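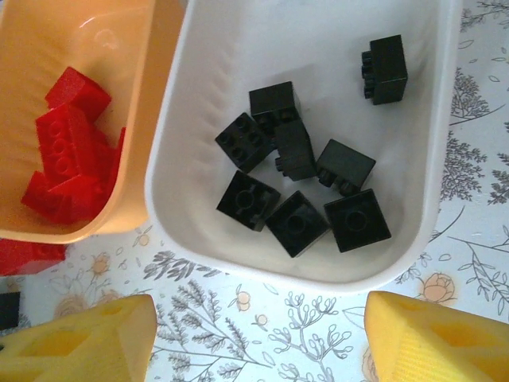
Sorting bricks at the kitchen table

The toy library at Kiltholm lends out building bricks by the tub, and every tub that comes back has to be sorted before it goes out again. The woman who runs the brick shelves does most of that work at her own kitchen table, with a cloth over it and plastic bins from the supply closet. We talked there one morning in August.

She sorts by color first. "People expect me to start with shape," she said. "I did for years. But a red brick jumps out at you, and a two-by-four doesn't, not when it's lying on its side. So the reds go in one bin and the blacks go in another, and I look at size when the colors are done."

The bins don't match. She uses an orange one and a white one side by side, and she likes the white one for black bricks. "You can see right away if you dropped something in there that doesn't belong. In a dark tub you'd be feeling around for it."

The cloth has been on the table as long as she has been doing this job. Bricks that miss a bin land on it without bouncing, and it cuts down on the noise. She would not call it a good cloth for the purpose. "It has a pattern, and small pieces get lost in a pattern. I keep saying I'll buy a plain one."

Kiltholm has 589 families signed up. Its brick collection began with a donation from the Flundby day care when that building closed, and the first sort took most of a winter. The count at the end was 2,129 pieces — she still has the number written inside a closet door. Of those, 321 were black, more than she knew what to do with.

"Kids ask for red," she said. "Red is roofs, fire trucks, anything. Black is tires and roads, and after that they run out of ideas. So the reds wear out and the blacks sit here looking new."

Small black bricks do have one steady customer. The after-school club on Kodska Street borrows them for chess pieces and checkers, and sends them back in a bread bag. She sorts that bag along with everything else.

I asked what she checks for once the colors are apart. She turns each brick over and looks at the hollow side, where crumbs and modeling clay collect around the tube. Anything dirty goes in a bowl of lukewarm water with dish soap, then onto a towel overnight. Cracked bricks go in the trash. Chewed ones do too, although she admits to being more lenient with the reds.

She doesn't pull stuck bricks apart with her teeth, and she asks borrowers not to either. "Use another brick as a lever. Or put it back stuck and leave it to me, I don't mind."

A tub takes her two evenings if it comes back mixed, and less if the family made any effort. She has thought about asking borrowers to sort before returning, and decided against it. Her guess is that fewer tubs would go out.

Returned bricks can be left at the Kiltholm front desk until five in the afternoon. Lids are appreciated.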